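Subject: Re: [illatholm-users] Slow mail queue after moving the spool
From: Lenka Ondrejka
Date: 24/07/2018
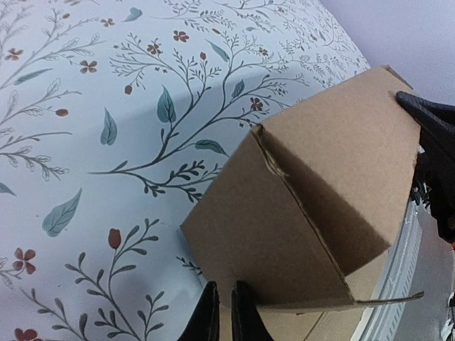
Does the spool directory have to sit on the same filesystem as the mailboxes?
The final delivery step is a rename, and rename only works within one filesystem. Put them on different ones and Illatholm falls back to copy, fsync, unlink for every message.

Malý wrote:
> We moved the spool to a new volume in March and left the
> mailboxes where they were. Since then the queue builds up every
> morning. There were 1,143 messages waiting when I looked today.
> CPU is idle and the disks don't look busy. I raised the number
> of delivery workers from 5 to 21 and it got worse, if anything.
> Is this a known problem with version 2?

The fallback is in version 1 as well, so going back won't help. What changed in 2 is that the fallback is logged at debug level only. Set log_delivery = verbose and look for "cross-device, copying". If you see one of those per message, that's your queue.

More workers won't fix it. Each one holds the mailbox lock for the whole copy, so with a few large shared mailboxes they mostly wait on each other. I would go back to 5 before you measure anything else.

Two ways out. Either move the spool back, or keep the new volume for incoming mail and set stage_dir to a path on the mailbox filesystem. The second still copies each message once, but it does so before taking the lock. Wivach runs it that way and their morning peak clears without trouble.

Check that stage_dir is owned by the delivery user, mode 0700. Illatholm will not start if it is group writable, and the error message names the wrong directory. There is a patch for that in the tracker, not merged yet.

If you use the Prundero filter, restart it after the change. It reads the path once at startup.

Please post the verbose log for a single message if the line doesn't show up.

Lenka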